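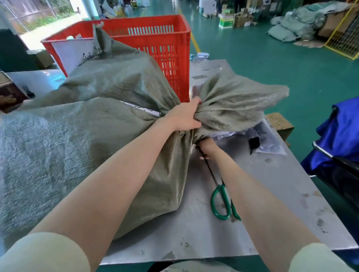 By the shift technical lead, Pluvley returns depot
September 2021

Workshop tips: sack opening after the sorter

The Loton sorting line took over barcode reading and routing at Pluvley. Opening sacks stayed manual. The bench now sets the pace for the whole line, and most stoppages logged against the machine begin with something done at the table. The notes below are for bench staff and for anyone moved across from the old sorting desks.

Gather the neck of the woven sack in one hand and pull the fabric taut before touching the cord. Creases hide the knot. With the neck held tight, the cord can be followed back with the fingers of the other hand.

Cut the cord, never the weave. Cut polypropylene sheds long threads, and these wind round the infeed rollers. Clearing a roller takes roughly 5 minutes with the line isolated.

Scissors stay on the steel table, within reach of the cutting hand. Do not put them in a crate, even for a moment -- crates go straight to the infeed.

Check the folds at the neck for a paper label. Handwritten labels cannot be read by the scanner and must be keyed in at the Jitaru terminal before the sack is emptied.

Loose items in clear bags go through last, flat side down. Glare from the film causes most misreads.

Stack limit for empty sacks is 200. Keep them inside the yellow line.

On pace: the line is rated at 1,265 items an hour, and one bench supplies 265. The difference is made up by adding benches. Staff who used to sort by postcode now rotate between opening, keying and roller checks, changing every two hours -- wrist complaints rose when people stayed on opening all day. The rota will be reviewed in October.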